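Budgeting for the second bench

The request form for next year closes at the end of October, and I have been putting the numbers for the laundry bench in order. Most of the spending on the first bench went to things that were not on the original list. The arms were quoted properly. The floor space, the cables, the spare fingers and the household items were entered on one line called "sundries," and that line was overspent by month two.

The washer was the cheapest large item and the one we argued over least. A front loader gives you a round door, a latch and a drum at a fixed height. For the first tasks it never has to be plumbed in, so do not budget for a drain.
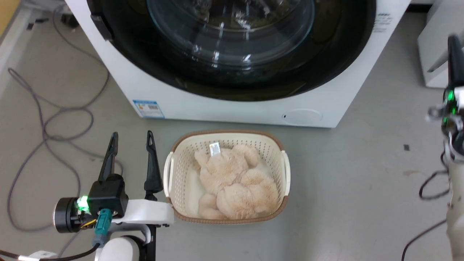
Left arm at the washer, door closed, basket in front.

Beril Kılıçarslan keeps the purchasing sheet and asked me to split it into items that wear out and items that do not. The arms went into the second group on the strength of the Rieger service plan, which covers joints and wrist modules but excludes fingers and external cables. Fingers therefore need their own line. We used 11 pairs on the first bench. I have put down 20 for the second, as door work is harder on them than shelf work.

Cables are the other exclusion. Skesteddale sells a guarded floor channel in fixed lengths and will not cut it. Measure the run from the controller to each arm base before ordering, then add the slack the arm needs at full reach. I measured the straight run only and had to order twice.
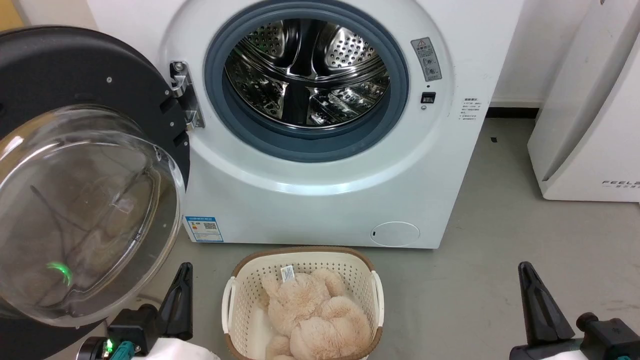 Floor area is charged to us internally, so the footprint of a bench matters more than the price of what stands on it. My first plan took the washer's size from the data sheet, with the door shut. The door opens to the left and goes all the way round, with a deep glass bowl on it, and the left arm needs clearance past that. The basket also needs its own patch of floor between the arms and the machine. The second plan has 135 cm of depth in front of the washer and a strip kept free on the hinge side.

Two vendors quoted for the arm mounts. Pulness was cheaper by a small margin but ships the brackets without fasteners and bills the drilling template separately. Studance includes both.

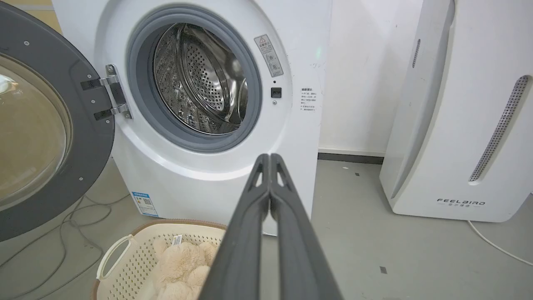
With those extras added, the difference was 170 in favor of Studance, before freight. Freight was the same for both. Studance also quotes a shorter lead time, although I would not plan around it. Their last delivery to us came in two parts, and the second part held the bolts.

Laundry items are still under discussion. One plush toy is enough for setup and too few for anything else. I have asked for a mixed set with some towels, bought in one order so that replacements match.
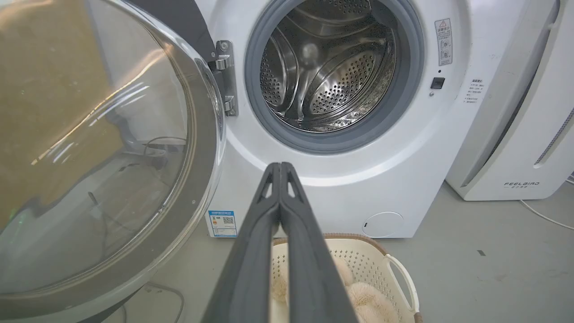 Skesteddale, October

Sheet revised after the site visit. The floor channel is now priced per run, with one spare length. The mounts are assigned to Studance and the Pulness quote is filed in case the lead time slips. Still open are the finger material, where Rieger offers a softer grade at a higher price, and whether the second washer should be the same model as the first. I am for the same model. Beril would like a door that opens the other way, which would mean a mirrored floor plan and a second set of cable lengths. She is sending me her version of the plan, and I will price both before the form closes.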